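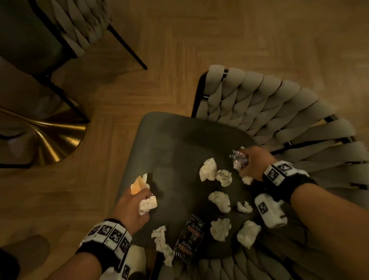

Ticket 551 – Lounge chair, woven back: paper lint and marks on the seat after guests

Status: Solved, left open for comments
Area: Ground floor, reading lounge
Product: Lesano chair, dark gray seat, light gray braided back
Opened by: Tullio De Luca

1. The problem

The lounge chairs collect used tissues and snack wrappers during the day. Taking the big pieces away is easy. The problem is what stays after them. When the chair is cleared, I find white lint on the dark seat, and in some places a dull mark where the pile of the fabric lies in the wrong direction. Small bits also fall to the back of the seat and go between the braids, where the hand does not reach well.

I have the same complaint for four chairs of this model. The two older Prellitz chairs near the window have a smooth seat and do not have this problem.

2. What I tried before I opened the ticket

Vacuum with the normal floor head. It is too wide and it pushes the paper against the backrest. One tissue was pulled into small pieces and this made the lint worse.

Damp cloth from the kitchen. The lint became small rolls and they stuck to the fabric. After drying there was a light ring as big as a saucer. I do not recommend it.

Lint roller, the cheap one. It takes the lint, but it needs many sheets for one seat. A roll of 100 sheets was finished in less than a week. It also does nothing for the braids.

3. Answer from Mangubat furniture care (copied from their e-mail)

"Please do not rub the seat with water. The soft surface shows pressure and moisture easily. Remove all loose paper by hand first, dry. Then use a soft upholstery brush in one direction only, from back to front. For marks which stay, use steam from a distance and brush again when the fabric is dry. For the braided back, a narrow nozzle on low power is safe. Please do not pull on the braids to open them."

I asked if we can remove the seat cushion to clean below. They answered that on this model it is fixed, and that we should not try to lift it.

4. Steps that work for us now

Step 1. Pick up every tissue and wrapper by hand before any tool touches the chair. Crumpled tissues must be lifted, not dragged. If you drag them over the velvet-like surface, they leave fibers. I wear thin gloves for this, since they are used tissues.

Step 2. Collect a few pieces in the hand and put them in the bag, then return for the next. I was trying before to push everything together to the front edge and drop it in one go, but half of it fell on the floor.

Step 3. Open the wrappers a little over the bag. There are often crumbs or a bit of chocolate inside, and if this falls on the seat you have a second problem. Wrappers do not go with the tissues in our building, they go in the yellow bin.

Step 4. Look along the line where the seat meets the back. Small fragments of tissue hide there. Use the narrow nozzle, power on the lowest setting, and move slowly along the line.

Step 5. Go over the braids with the same nozzle, following the diagonal. Be careful with the thin metal frame, a hard plastic nozzle can scratch the black finish. I put a strip of felt tape on the edge of ours.

Step 6. Brush the seat from back to front with the Dero brush (soft side). Do not go in circles. When the pile lies in one direction, most of the "stains" disappear, and you see that they were only shadow in the fabric.

Step 7. If a mark is still there, steam from a hand's distance for a few seconds, wait until dry, brush again. I did this on one chair only.

5. Result

The first chair needed a long time because of the old lint rolls from my damp cloth. The others were quick. The light ring is nearly gone after two times with steam. I can still find it in the afternoon when the sun comes from the side, but colleagues did not notice it when I asked them.

6. Open points

– The small table between the chairs has no bin near it. I asked for one with a lid, 400 mm high so that it fits under the shelf. Not delivered yet.

– Please order one more Dero brush for the upper floor. The one we have should stay in the lounge cupboard, second shelf, and not travel around the building.

– The tissue box stands on the window side at the moment. I would like to move it next to the new bin when it is here.

7. Comments

Facility desk, 9:40: Thank you for the detailed report. Brush is ordered. For the bin we wait for the supplier, expected in June. Can you confirm that the steam is safe for the braided part also?

Tullio De Luca, 11:15: I did not use steam on the braids and I would not do it before Mangubat confirms. I wrote to them this morning. For now only the nozzle and a dry cloth there.

Facility desk, 11:30: Understood. I added your steps to the cleaning folder and removed the line about the damp cloth.

Tullio De Luca, 14:05: Mangubat answered. No steam on the braids, the strands can lose their round shape. A dry cloth is enough, or a cloth a little damp for drinks, and dry it directly after. Please add this under step 5. I keep the ticket open until the bin is delivered.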